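Section 3. Setting up your Statach in a bedroom

Written by Siu-fong Au

If you came straight to this section and skipped the unpacking one, that's fine, I'd have done the same. You need the Statach itself (the little temperature and humidity logger), its cradle, the Lo bridge that plugs into the wall, and a phone with the Clarov app on it. The Dokier stand is extra and only matters if you don't want to stick anything to your wall. I'll cover it in step 5.

I'm writing this around bedrooms because that's where most people put their first one, and because bedrooms are annoying. You breathe in them all night with the door closed, you have a radiator under the window and a bed pushed up against the coldest wall, and then you wonder why the back of the closet smells like a basement. I wondered that for two winters before I got a logger and looked at what was going on after midnight!

Plan on half an hour for the set-up, then a full day of leaving it alone.

Before you start

Charge the Statach until the light on its underside stops blinking. It arrives with some charge in it, enough to wake up and pair, and then it tends to quit halfway through its first update (ask me how I know).

Let it sit in the room for an hour with the cover off. If it has been in a cold car or a mailbox, its first numbers will be nonsense and you'll end up calibrating it against the inside of a delivery truck.

Leave the room the way you live in it. People tidy up and open a window and put the laundry away before they set one of these up, and then the log shows a lovely dry bedroom that doesn't exist for the rest of the year. A room full of stuff behaves differently from a bare one - fabric soaks up moisture in the evening and gives it back slowly, and a pile of anything against a wall keeps the air from moving behind it.

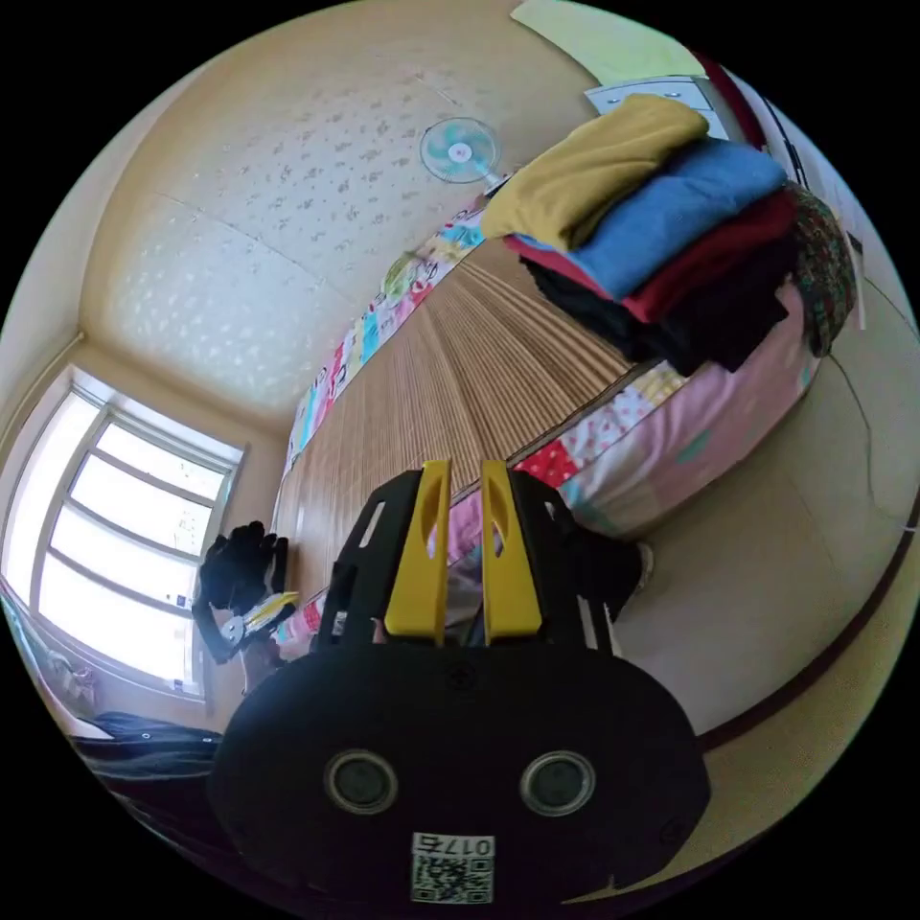
So go about your evening as usual. If you normally dry a towel on the door, dry a towel on the door. If you sleep with the door closed, close it. You can start changing things once you have a log to compare against, and there's a bit on that at the end of the section.

Caution: Don't charge the Statach while it's logging. The charging circuit warms the case and your temperature will read high the whole time it's plugged in.

Putting the logger in place

1. Pick the height first. You want it level with your head when you're lying down, or a little higher. Near the ceiling it reads warm, on the floor it reads cold, and you don't sleep in either spot. I hold the cradle against the wall while somebody else lies on the bed and tells me up or down. If you live alone, a strip of tape works.

2. Stay an arm's length away from the radiator, the window, any lamp you leave on, and the humidifier if you use one. Keep it out of direct sun at all times of day, including the low winter kind. Mine was perfect until December, when the sun started coming in under the shade at breakfast time and gave me a spike every single morning.

3. Keep it clear of bedding and curtains. The vents are the row of slots along the short edge, and they need open air in front of them. A blanket thrown back in the morning is enough to block them for the day.

Note: If the only free spot is on a shelf, turn the vents toward the room and push the books back a little on either side.
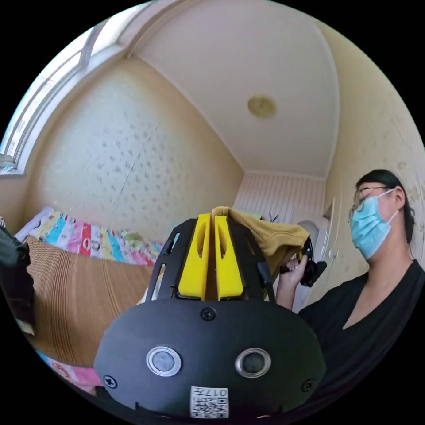
4. Wipe the wall with a dry cloth, peel the backing off the cradle and press it on. Hold it for a slow count to thirty, then leave it for ten minutes before you hang the Statach in it. The adhesive is good on paint and so-so on wallpaper. On textured paper, skip it and use the two small nails in the bag.

5. If you're using the Dokier stand, slide the cradle onto the stand's rail until it clicks, then tip the whole thing forward and back to make sure it doesn't slip. The stand is heavier at the bottom than it looks. I use mine on a dresser, and it has survived a cat.

6. Hang the Statach with the vents facing down. You'll feel a soft magnet pull at the end. If you don't feel it, the cradle is upside down, and I'm sorry about the adhesive. Dental floss gets it off.

Pairing with the Lo bridge

7. Plug the Lo bridge into an outlet in the same room or the next one over. Avoid outlets hidden behind a metal bed frame or a filing cabinet. Wait for the steady green light. If it goes orange and stays there, unplug it, have a sip of coffee, plug it back in.

8. Open Clarov and tap Add a room. Give the room a name you'll still understand in a year. I have one called "Bedroom new" from back when it was new, and every time I open the app I have to stop and think about which one that is.

9. Press and hold the button on the Statach until you hear two short beeps. Let go after the second one. If you keep holding you get a long beep, and that clears the memory. On a brand new logger it does no harm, but it's a bad habit to get into.

10. Clarov will ask you for a channel. If it's the only logger in the house, take the one it offers. If there's already one running, choose channel 2 for the bedroom. Two loggers on one channel don't give you an error message, they give you one very confusing line on the chart that jumps up and down like a hiccup.

11. Wait for the first reading to appear. It can take a couple of minutes, and the screen doesn't do anything helpful in the meantime. Leave it open.

Choosing how often it logs

12. Under Interval, choose Every minute for the first day. You'll get 1,440 readings in a day that way, which sounds like a crazy number, but you want the detail in the beginning. It's the only way to see what happens in the ten minutes after you open a window.

Note: The memory in the Statach holds 1,577 readings before it starts writing over the oldest ones. At one a minute, you have a full day and then a bit over two hours to spare. As long as the bridge is connected, the readings move over to the app on their own and you never have to think about it. If your bridge drops out a lot, sync by hand every day at the same time. I do mine at 8 p.m. with the dishes.

13. After the first day, switch to Every ten minutes. The battery will thank you, and the chart gets a lot easier to read.

14. Turn off the alerts for now. Yes, all of them! The standard settings are fussy, and if you leave them on, your phone will buzz in the middle of the night to tell you that you're breathing. We'll set better ones in Section 4, when you have a few days of your own numbers to base them on.

Reading your first night

15. In the morning, open the chart and turn the phone sideways. The temperature line is the thin one and humidity is the thick one. Find the time you went to bed. You'll usually see humidity start to climb soon after, and temperature sag if your heating goes down overnight.

16. Note the highest humidity and the time it happened. Mine peaked at 56 percent on the first night with the door closed, just before the alarm went off. Write yours down on paper or in the Notes box in Clarov. The app keeps the chart, but it won't remember that you had the flu, or that your sister and two kids were sleeping on the floor.

17. Look at how fast it drops once you're up. Open the window and the door, go make breakfast, and look again. I care more about how quickly the line comes down than about the peak itself. A line that stays high until lunch is worth looking into, and the first places I'd check are behind the headboard and under the mattress. Pull the bedding all the way back when you get up and let the bed air with everything off it, at least for as long as it takes you to shower.

Caution: If you find a damp patch on the wall, don't move the logger right up against it to "measure" it. The Statach reads air. Touching a wet surface can ruin the sensor, and a new one costs nearly as much as the whole kit.
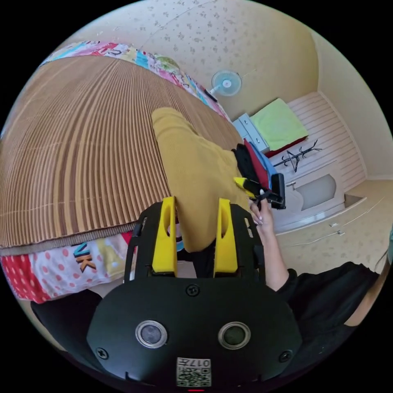
If something isn't right

No reading after ten minutes. Move the bridge closer, even if that means an ugly extension cord for one evening, and try step 9 again. If it pairs up close, you have a distance problem and can work backward from there, one outlet at a time.

The temperature is obviously too high. Check whether it's plugged in. Check for sun. Check for the TV on the other side of the wall - that one got me for a whole weekend.

Humidity is stuck on one number. Blow gently toward the vents from a hand's width away. The number should jump within a minute. If it doesn't move at all, take the Statach out of the cradle, hold the button for ten seconds to restart it, and hang it back up. You won't lose readings that have already synced.

There are gaps in the chart. Nine times out of ten the bridge lost power, and often it's on an outlet that goes off with the light switch. I had one of those in my own hallway and had lived there six years without noticing.

The cradle fell off. Clean both sides, use a fresh adhesive strip (there are spares under the cardboard in the box, easy to miss), and give it the full ten minutes this time.

Changing one thing at a time

Once you have three ordinary nights logged, try something. Leave the door open a hand's width, or pull the bed out from the outside wall, or move the drying rack to another room. Pick one and keep it up for three nights, then put the two charts next to each other with the Compare button at the bottom of the room screen. I know it's tempting to do all of it at once, and I did, and my bedroom got drier, and I still couldn't tell you which part did it.

Setting up alerts is in Section 4. If you're adding a second logger for a bathroom, go to Section 5 first, as the placement rules are a little different in there.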